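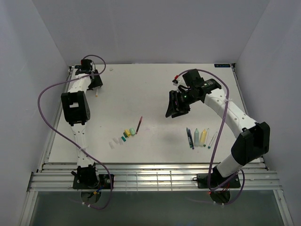

One reader from the Skeso page wrote in to ask if pale walls don't show every scuff, and said they'd have gone darker and saved themselves the scrubbing.

They do show scuffs. Still like them — dark walls made the last table feel like a cupboard, and small things got lost in the corners.

**Table booth, Nukmont — walls and top**

Quick page, more words when theres time. White tabletop, walls on 3 sides in a pale lavender-gray. Small pale yellow cylinder standing on the board. Easy to spot against the white.

Couple of notes for anyone building the same:

- wall color is a Bevar sample pot, mixed to order. Took 2 coats, the second one thin
- total for the room came to 2,207, of which 590 was the lumber and paint. Reciept's in the drawer if anyone wants the split
- wipe the top with a damp cloth, no scouring pads. Learned that one at Moges
- put small stuff back in the tray by Monday — loose bits end up along the back wall and then under it

Touch-up paint is on the shelf behind the door. Lid sticks, use the flat screwdriver. Stir it frist.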